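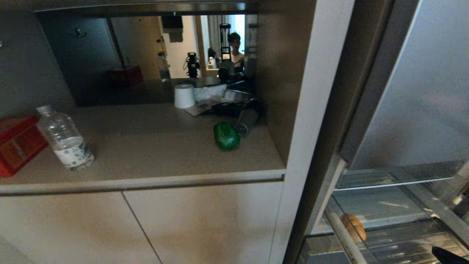
Chapter 7
Clearing and Resetting Counters in Guest Rooms

Chapter Outline
The Counter as a Work Surface
Sorting What Guests Leave Behind
Mirrors and Recesses
Cords and Small Equipment
Records and Lost Property

Key Terms
built-in counter
recess
discard item
hold item
reset standard
working edge

Learning Objectives
After studying this chapter, the student should be able to:
Explain why the counter is cleared before the rest of the room is cleaned.
Sort loose items into those that are thrown away, those that are held, and those that stay where they are.
Clean a counter and the mirror behind it in the correct order.
Handle cords and small devices safely.
Complete an entry in the room record.

Opening Case: A Change of Duty at Bresville

When Aldana Núñez became floor supervisor at the Bresville residence hotel in September, she reviewed the complaint book for the previous season. Guests had written very little about beds or bathrooms. Most of the entries that concerned housekeeping dealt with a single place: the counter in the small kitchen area near the door. Guests reported sticky surfaces, crumbs along the foot of the mirror, and personal belongings that had been moved or thrown out.

Ms. Núñez followed two room attendants through a morning shift. Both were careful workers. The first attendant began with the mirror, then wiped whatever part of the counter was open, and went around everything else. The second lifted every loose item onto the bed, cleaned the counter thoroughly, and then put the items back from memory. A charger was left in the bedding and had to be returned to its owner by mail.

The hotel's written procedure said only that counters were to be "wiped and left tidy." Ms. Núñez replaced that line with a full page, and the attendants were given time to practice it in a vacant room before the new page took effect. Much of the method taught in this chapter follows the same order of work.

As you read, consider these points. What did each attendant do well? Which of the two methods carried the greater risk for the guest? What information would a new attendant need that the original procedure did not supply?

7.1 The Counter as a Work Surface

A built-in counter is a fixed surface attached to the walls of a room. In many apartments, residence hotels, and staff lodgings it is set into a recess, a shallow space with a wall on three sides. The recess saves floor space and gives the room a neat line. It also collects things. People entering the room put down what they are carrying on the first flat surface they reach, and the counter is often that surface.

For this reason a counter seldom holds one class of object. Food packaging, drink bottles, paper cups, used tissues, boxes, keys, and electrical cords may all share the same space. Some of these are waste. Others are the property of the guest and may be in daily use. An attendant cannot clean the surface properly until the two groups have been separated, and cannot separate them safely by guessing.

The counter is cleared early in the room sequence, after the windows have been opened and the used linen has been removed. Waste from the counter can then leave the room with the first bag. Clearing it late means carrying crumbs and liquids across floors that have already been finished.

Most counters in current use have a laminate surface. Laminate resists stains and light scratches, but it has weak points at the joints and at the front lip, where water can enter and cause swelling. Liquid should be wiped up at once. Cleaning solution is applied to the cloth and never poured onto the counter.

7.2 Sorting What Guests Leave Behind

Every loose item on a counter belongs to one of three groups.

Discard items are things that have plainly been used up or were placed in the waste container by the guest. Used tissues and empty food wrappers are common examples. In an occupied room, an attendant may discard an item from the counter only when there is no reasonable doubt.

Hold items are things whose status is uncertain. A bottle with a little water left in it is a hold item while the guest is still in residence. So is a paper cup that has been turned upside down, as some guests do this to keep a clean cup free of dust. A closed box is always a hold item, whatever its condition, and is not opened by the attendant.

Standing items belong to the room itself, such as a kettle, a tray, or an information card. They are lifted, cleaned underneath, and returned to the position given in the reset standard.

The groups change when the guest checks out. In a vacated room, opened drinks and opened food become discard items. Closed boxes, devices, cords, documents, clothing, and anything of possible value remain hold items and are passed to the supervisor. Whole fruit left by a departing guest is thrown away, even if it appears sound.

Crumpled paper calls for special care. A pile of tissue can conceal a ring, a hearing aid, a tablet of medicine, or a broken piece of glass. The attendant wears gloves, lifts the pile from the top, and checks the surface below before the paper goes into the bag. The pile is not pressed or squeezed by hand.

Working in sections

In an occupied room, items are not carried to the bed or the floor. The attendant mentally divides the counter in half and works on one half at a time. Hold items from the first half are moved a short distance to the other, the open surface is cleaned and dried, and the items are set back in the same order. The process is then repeated. The method is slower at first – most trainees find it awkward for several shifts – but it keeps the guest's belongings on the surface where the guest left them.

The front strip of the counter, called the working edge, is cleaned last. Hands, sleeves, and cloths pass over it throughout the task.

7.3 Mirrors and Recesses

A mirror is often fixed to the back wall of a recess to make a small room feel larger. It brings two practical problems. The first is dirt at the base, where the glass meets the counter. Dust, hair, and splashed liquid gather along this line and are easily missed, especially when objects stand in front of it. The second is that a mirror doubles everything placed before it. A counter with only a few items may look crowded, and a poorly cleaned surface will be seen twice.

Clean the recess in the following order:

1. Clear and sort the loose items on the first half of the counter.
2. Dust the top edge of the mirror with a dry cloth.
3. Clean the glass from top to bottom with a lightly dampened cloth.
4. Dry the glass with a second cloth.
5. Run a folded cloth along the line where the mirror meets the counter.
6. Wipe the counter from back to front and dry it.
7. Return the items, then repeat the steps on the other half.
8. Wipe the working edge.

When both halves are complete, the attendant steps back and inspects the glass from the doorway and again from the window side. Streaks that cannot be seen from the front will often show at an angle.

7.4 Cords and Small Equipment

Cords tend to be pushed toward the back corner of a counter, where they tangle and trap dust. The attendant may lift a cord in order to clean beneath it. A guest's cord is not unplugged, untied, or wound up, as the guest may have left a device charging or arranged the cords for a purpose.

Before a damp cloth is used near any cord, the hands must be dry and the outlet must be free of visible damage. If a cord is split, hot to the touch, or wet, work on the counter stops and the supervisor is called. Small devices are lifted with two hands and set down flat. Cylindrical objects, including cans and tubes, are placed well back from the front lip so that they cannot roll to the floor.

7.5 Records and Lost Property

A hold item removed from a vacated room is entered in the room record before the attendant moves to the next room. The entry gives the room number, the time, a plain description, and the place where the item was found. "Gray metal can, unopened, rear of counter" is an acceptable description. "Guest's things" is not. The attendant signs the entry, and the supervisor signs it again when the item is received.

Descriptions should state what can be observed and should leave value and ownership to others. A ring is recorded as yellow metal, and its worth is not estimated.

Check Your Understanding

Review the opening case. Write a short account of how the second attendant could have cleaned the counter without moving the charger to the bed.

Then prepare a practice counter with a partner. Place on it a mixture of packaging, drinks, paper, and cords. Sort the items first as though the room were occupied and again as though the guest had departed. Record each hold item in the form described in Section 7.5, and exchange records with another pair for correction.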